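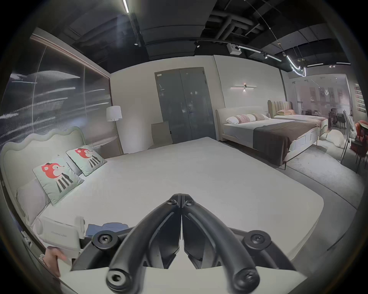 Automation on the showroom floor, anyone else?

usteo_bedding
Been selling beds at the Cairns store for 3 years and in October management brought in Lultar, the system that does our price cards, restock lists and nightly planogram checks. I used to spend half my closing shift on cards. Now they print in order by department and I just walk them out. Great, right? Except my hours got trimmed too, and I kind of miss the quiet time fussing with cushions!

Maya Qaisi
We got it at Kullovance. I love it (sorry). I hated those lists, and now I get to talk to customers. They did move 2 people from our evening crew to the warehouse, though, and one of them quit.

pkolodziej
"Get to talk to customers" means a sales target where I work. Same pay, more pressure. Let's not pretend the saved time came to us.

Maya Qaisi
Fair, but my target didn't change. Sounds like a manager problem, Przemysław.

pkolodziej
Who do you think bought the software lol

foamcore100
Does yours still send you to make beds that sold last week? Mine told me to dress a floor model that was already on a truck. I walked the whole department looking for it.

usteo_bedding
YES. And you can't close the task without a supervisor code, so it sits there blinking all night. Has anyone gotten their store to let regular staff clear those? I'm asking ours at the next staff meeting and would love to say another store does it.

Maya Qaisi
Ours does, after about a month of nagging. Message me and I'll send you the wording we used.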